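How to Turn a Small Drawer Knob on a Wood Lathe

By Hamdia Wolde
February 16, 2019

A drawer knob is a good first project after you have made a few practice spindles. It uses very little wood, it takes an hour or so, and if you ruin one you just cut another blank. I made my first set for an old desk in September and have made a lot of them since, mostly for the Wileo cabinet shop down the road from me.

What you need

A lathe with a four-jaw chuck
A spindle roughing gouge
A small spindle gouge
A parting tool
Calipers
Sandpaper in 120, 180, 300 and 400 grit
Finish of your choice
A face shield

I use a Wasent midi lathe. Any lathe that will hold a short piece in a chuck is fine.

Choosing and cutting the wood

Maple, cherry and beech all work well. Pine is too soft for small details and tends to tear out on the rings. Cut your blank 1 1/2 inches square and 4 inches long, with the grain running the long way. The finished knob will be less than half that length, but you need the extra for the chuck and for room to work. If you are making a matching set, cut all the blanks from the same board.

Check each blank for cracks at the ends before you mount it. A crack that looks harmless can open up once the piece is spinning.

Mounting and roughing

Find the center of each end by drawing lines from corner to corner. Put the blank between centers and set the lathe to 600 rpm to start. Turn the piece by hand once to make sure it clears the tool rest.

Rough it down to a cylinder, then cut a short tenon on one end to fit your chuck jaws. Take it off, put the tenon in the chuck and tighten it. You can leave the tailstock up for support until you get to the face of the knob. Once the blank is round you can raise the speed. I go up to where the lathe runs smoothly and stop there.

Laying out the shape

Draw the knob full size on a card first. Mark where the cap ends, where the neck begins and where the base will sit against the drawer. Hold the card against the spinning wood and copy the marks with a pencil.

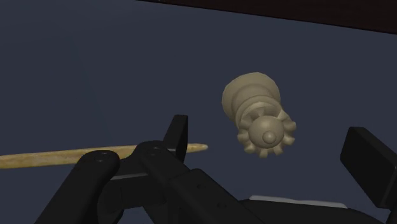 Proportions matter more than decoration on a piece this small. The cap has to be wide enough to pull on, and the neck has to be narrow enough to get your fingertips behind the cap. I keep the cap close to twice the width of the neck. If you like an old-fashioned look, give it a broad, softly domed cap and a stack of stepped rings around the neck, like the cream-colored one in the picture. Rings take more time to sand, so for a kitchen with many drawers you may want a plain curve.

Cutting the neck and cap

Set your calipers to the neck size plus a little. Use the parting tool to cut down to that size at each pencil mark. Then join the cuts with the small spindle gouge, working from the wide part down to the narrow part. Cutting uphill lifts the grain.

For rings, cut the largest first and work toward the smallest. Use light cuts and keep the bevel on the wood. Leave a small flat between rings - if you bring them to sharp edges they will chip during sanding.

Back the tailstock away and shape the cap last. Go from the middle of the dome out to the edge only if your gouge is very sharp. Otherwise go from the edge toward the middle.

Sanding and finishing

Drop the speed and move the tool rest out of the way. Go through the grits in order. Fold the paper to get into the corners, but don't press hard or you will round over your details. Stop the lathe after each grit and sand with the grain by hand.

I put on two coats of Yilma wiping varnish with a paper towel, never a cloth rag, while the lathe is off. Triranura paste wax goes over that once it is dry.

Parting off and drilling

Part the knob off slightly undercut so the base sits flat. Stop before you are all the way through and finish with a fine saw. Drill the pilot hole on a drill press with the cap face down on a scrap of carpet. For a number 8 screw in maple I use a 1/8 inch bit. Put tape on the bit as a depth mark.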